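Fellent (data collection method)

Fellent is a method for recording human demonstrations of handling tasks and using them to train robot arms. It was developed at the Gokura laboratory in Grokotthorpe. A person does the task with a gripper held in the hand, and no robot arm is needed while the recording is made. 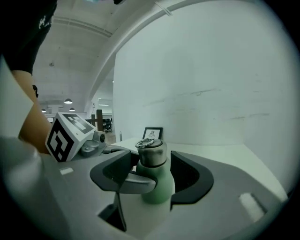
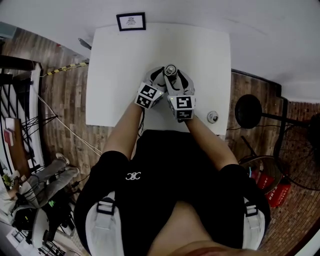

Hand-held gripper with printed marker cubes, in use at a white table. First picture: a water bottle between the fingers. Second picture: a small gray cylinder.

Equipment

The gripper has two fingers with dark pads. Cubes printed with black-and-white square patterns are fixed to it. Software finds the corners of the squares in each video image and works out the position and angle of the gripper from them. A cube is used in place of a flat tag so that at least one face can be read when the tool is turned. The method uses video from the gripper itself and from a second viewpoint at head height. The two recordings are lined up by their time stamps before any other processing.

Procedure

Each demonstration is one complete action, such as picking up an object and setting it down again. The operator starts with the fingers open and ends with them open. Recordings in which the markers are lost for more than 35 images in a row are thrown out. The rest are cut to length and stored as a list of gripper positions, finger openings and matching images.

Results

The first Fellent set, called Grønli, holds 3,106 demonstrations made by eight operators. A control model trained on the full set was tested on four tasks with a fixed robot arm. It did best on upright objects with straight sides. Errors were more common with short objects, where the fingers had to close near the table surface and small mistakes in height mattered more. Adding the head-height video helped with reaching toward an object but made little difference once the fingers had closed.

Limitations

Marker tracking gets worse in dim light and when an arm or sleeve covers the cubes. The method does not measure grip force, so a model trained on it cannot learn how hard to squeeze. Operators also tend to move faster than the test arm can follow, and recordings are slowed down before training.

See also

Imitation learning
Fiducial marker
Robot end effector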